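Kiltside Publishes First Results of Hand and Gripper Comparison on Cloth Tasks

December 2025 - Kiltside, an independent test shop for robot end effectors, has released the first results from a comparison of 4 end-of-arm setups on cloth handling. The tests covered picking up, spreading and folding light fabric on a standard tabletop. A total of 493 trials were scored.

The setups included a multi-finger hand supplied by Hamada and a compact metal gripper built by Borside. All trials used operator control, with no learned policy in the loop, so that differences in the scores would come mainly from the hardware and its control settings.
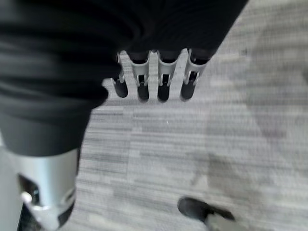
END EFFECTORS

The multi-finger hand was tested with its stock fingertips and with a fabric cover over the wrist. The cover was fitted for every scored trial and inspected at each battery change. Finger closing speed was held at the supplier's default value. Thumb position was set by the operator at the start of each trial and could be changed during the trial.

The compact gripper was tested at a closing force of 18 newtons. A lower setting was tried during setup and dropped, as thin cloth slid out when both corners were under tension. Jaw pads were replaced after every 300 closing cycles - a shorter interval than the one Borside recommends.

RESULTS BY TASK

Picking up a flat cloth by one corner favored the compact gripper. Operators needed fewer attempts per pick and reported less trouble judging when the jaws had closed. The multi-finger hand did better on cloth that had already bunched up, where a wide grasp was enough to start the lift.

Spreading a cloth between two arms was the slowest task for all setups. Most of the lost time went into the second grasp, when one arm holds the fabric up and the other has to find a free corner. 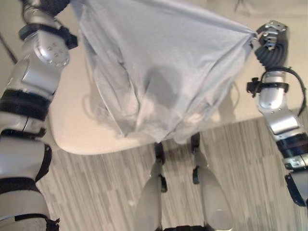 Trials were stopped and marked as failed if either arm lost the cloth, if the fabric caught on a cable or strap, or if the operator asked for a reset. Catching accounted for more resets than Kiltside had planned for. Cable routing on the forearms was changed once during the program, and the trials run before that change are listed separately in the report.

"The corner grasp is where the setups differ most," said Haruna Sugiyama, test lead at Kiltside. "Holding on is a smaller problem. If the jaws start a few millimeters in from the edge, the fold gets carried through every later step, and the operator has to put the cloth down and start over."

CONTROLLER

Arm commands were sent through Unis, Kiltside's in-house control software. The same speed limits and filter settings were used throughout. Operators worked from live camera views and had no force display.

NEXT STEPS

A second round begins in January and will add heavier fabrics and a force display. Suppliers who wish to submit hardware can request the mounting drawing and the scoring sheet from the Kiltside test desk.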